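Subject: Re: [Futwood-quilts] Washing old bedspreads, yes or no?
Date: 23/10/2022

On 23/10/2022 a list member wrote:
> I picked up a cotton bedspread at the Stirkia flea market and it
> smells like somebody's attic. Can I just put it in the machine?
> I'm scared the colors will run. Also, does anyone know whether
> Derano soap flakes are still sold anywhere?

Oh, please don't put it in the machine yet! I did that in March with a spread I'd had for 17 years and the red went everywhere. Pink sheets, pink pillowcases, a pink bath mat (no idea how that got in there).

What I do now is test it first. Wet a corner on the back, press a white rag on it hard and leave it while you have a cup of coffee. Check the rag. Do that for each color, even the greens. If the rag stays clean, fill the bathtub with cold water, lay the whole thing in flat and let it soak overnight. The water will look like tea and you'll feel like a terrible housekeeper, but change it and go again. Mine took 6 changes. Don't wring it! Roll it in towels and get a second person to help you lift, a wet double spread weighs as much as a calf.

For the attic smell, I'd try air before water. Mine hung over the porch rail in the shade for 2 days and it was much better.

I'm on a floral one myself at the moment, so it's flowers wherever I put the laundry down.

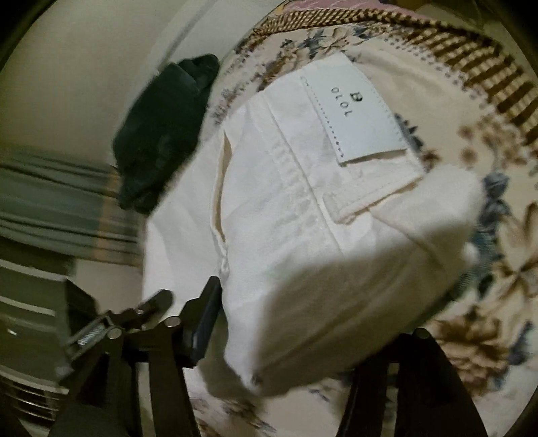 White cotton-type thing with the label showing, on the floral spread

As for Derano, the hardware store in Futwood had a few boxes on the bottom shelf last time I was in. If they're out, any plain soap without bleach or brighteners will do. I've used the Stöckli liquid too and it rinsed out fine, though I didn't care for the perfume.

One more thing, is yours quilted or a single layer? If there's old batting inside I'd go a lot slower, it can shift and clump. And does the seller swear it's from 1791? The one at the Stirkia market told me that about a tablecloth with a polyester hem.

Let us know what the rag looks like!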